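Local News Editor (Two Positions), Cirklow Community Television

Cirklow holds the public access license for Brurnau and the towns around it. The license says we have to carry local news. It doesn't say anyone has to watch it, and for years the station was run as if that settled the matter. We're hiring two editors who think otherwise and can put up with being told it can't be done.

The current bulletin runs at 6 p.m. and costs 800 dollars an episode. Past managers have called that a commitment to the public. I'd call it the least we could get away with. You would take over the budget as it stands. There's talk of more money in April, and I wouldn't plan around it.
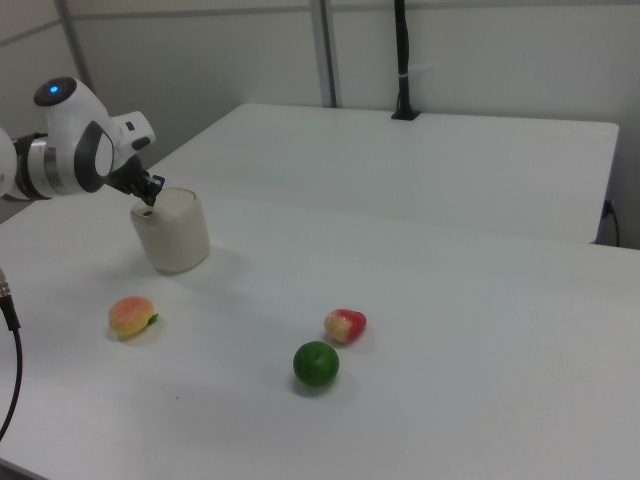

You'll assign stories, cut tape, write links and argue with Ermanno Marino, who runs the schedule and would like the slot for reruns of Doketti. He has ratings on his side. You'll need something better than "it matters," which we've all heard at every license hearing.

We want people who have covered a town council and stayed awake. A journalism degree is fine. So is none. Please don't send a vision statement — we have a drawer of them, including one from the consultants at Sugawara that runs to 70 pages and mentions viewers twice.

Both jobs are full time, on site, with some evening work. Contracts run for two years, the length of time left on the license.

Send a resume and one local story you think we missed to Nives Mancuso, Head of News. Tell her how you'd have covered it on our money.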